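Keeping White Bedding White

White cotton turns yellow mostly from body cream and sweat. Wash it every 8 days or so, and do not fill the drum to the top – the water must move. I use half the usual soap and a second rinse.

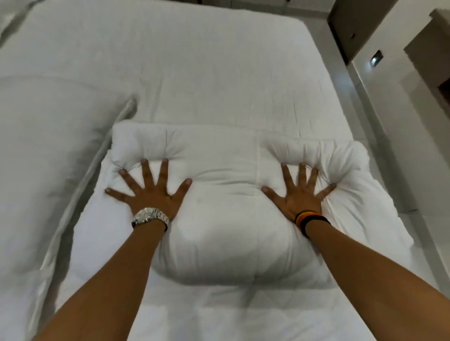
Press the pillow with open hands to spread the filling.

For yellow spots, mix 50 grams of baking soda with a little warm water, leave it on for one hour, then wash as normal. Bleach I do not recommend, it makes the threads weak.

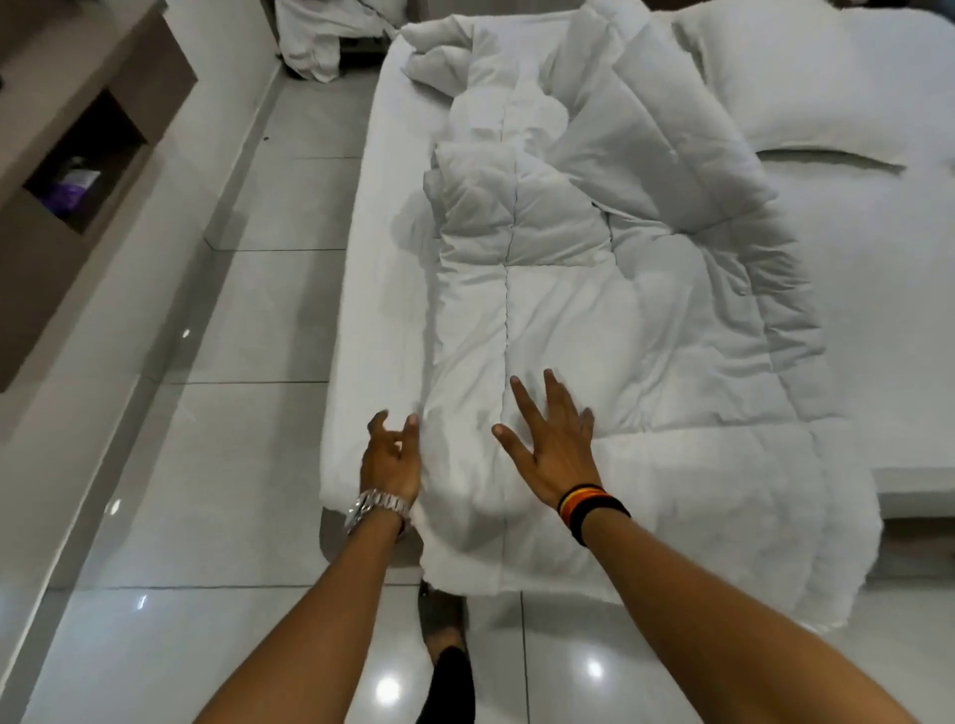
A quilted comforter over a white fitted sheet.

Dry outside when you can. In May the morning sun is already enough.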